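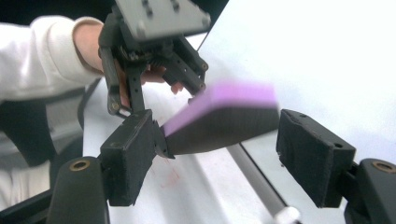 In August I visited the open day at the Briltus paper mill in Didham. The entrance was free, but the tour cost 13 dollars, and I think the price is fair. Our group had 18 visitors and the walk took 90 minutes.

First we went to the pulp hall, where it is very loud and you must wear ear protection. Then we saw the old drying line, which makes 450 sheets in one shift. The sheets are thick and a little yellow, and painters like to buy them for watercolor.

I liked most the small room with the watermarks. The oldest one shows a heron, and you can touch it. The café was already closed at four o'clock, so please bring something to drink. The bus to Meesuk leaves from the back gate, behind the parking lot.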